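Delwood's Quiet Little Deal

March 11, 2023

I have shopped at Delwood since it was a single store with a bad parking lot and a very good shoe department. So when the news came that Vasterer, an investment outfit I had never heard of before October, was buying a big stake and getting a board seat along with it, I read the announcement twice. Then I read the filing, which was less fun and a lot more useful.

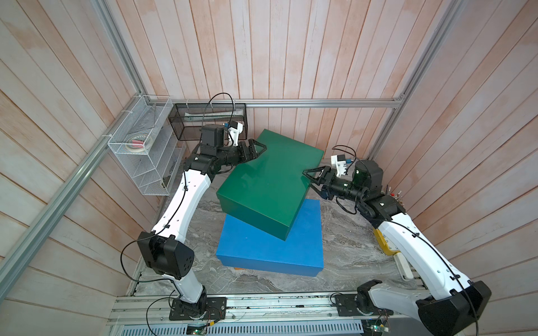 4 min read

The announcement calls Vasterer a "long-term partner." The filing says it can sell its shares after 200 days. I don't know how long your partnerships last, but I have had jars of mustard stay with me longer than that.

What is Delwood getting? Cash, mainly, and it needs cash. The chain has 117 stores left, and anyone who has walked through one lately knows the feeling – good lighting up front, half the registers dark in back. The money is supposed to go to "store renewal and digital growth." I went looking for how much goes to each and came up empty. There is a sentence saying management will decide in due course.

Then there is Otutano, the online shoe seller Delwood bought at what must have been the very top of the market. The new board member wants it "reviewed." In my experience that word means sold, and sold cheap, to whoever is standing closest. Delwood paid dearly for it and told us it was the future of the company. Now it gets one line on page 300 of a document most shareholders will never open.

I said some of this in an email to a few friends who also own a little of the stock.

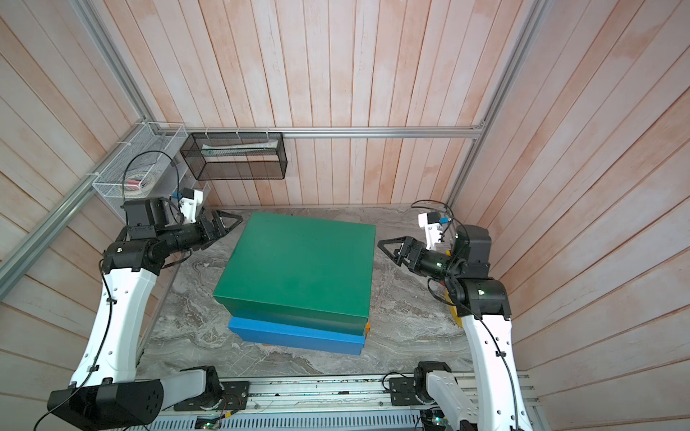 Krishnamoorthy Kurian wrote back that I was being too hard on them, that a company in this spot takes the money from whoever offers it, and that without Vasterer we would be talking about a bankruptcy judge by summer. He also pointed out that I had been wrong about Mengal, which took a similar deal and is still open.

Fair enough on Mengal. I thought they were done, and I still buy my socks there. But still open is a low bar. Mengal sold its buildings to raise money and now pays rent on them, and the rent goes up every year whether the socks sell or not. If Delwood does the same, I would like to hear it said out loud before the vote.

As for bankruptcy by summer, maybe. The last quarterly report showed nearly enough cash to cover the holidays twice over. It also showed a loan coming due, and I admit I don't love the look of that.
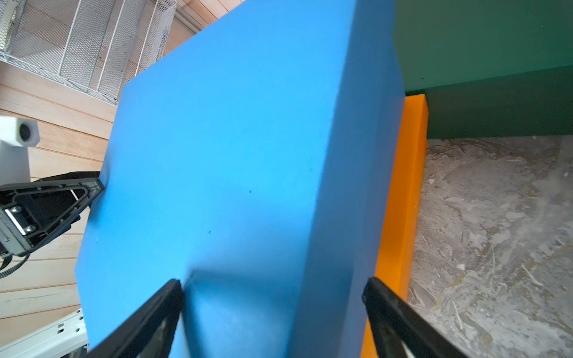
My own shares are going to stay where they are for now, mostly out of stubbornness. I plan to vote no on the board seat, and I expect to lose. Cost cutting is what these investors know how to do, and the first round always looks painless. Squeeze a block of blue foam between two black fingers and it gives a little; a store payroll will give a little too, the first time. After that you are taking people off the floor on a busy afternoon and wondering why the customers left.

The meeting is online only this year, with questions sent in ahead of time. I sent mine about the buildings. If I get a reply I'll post it, whatever it says.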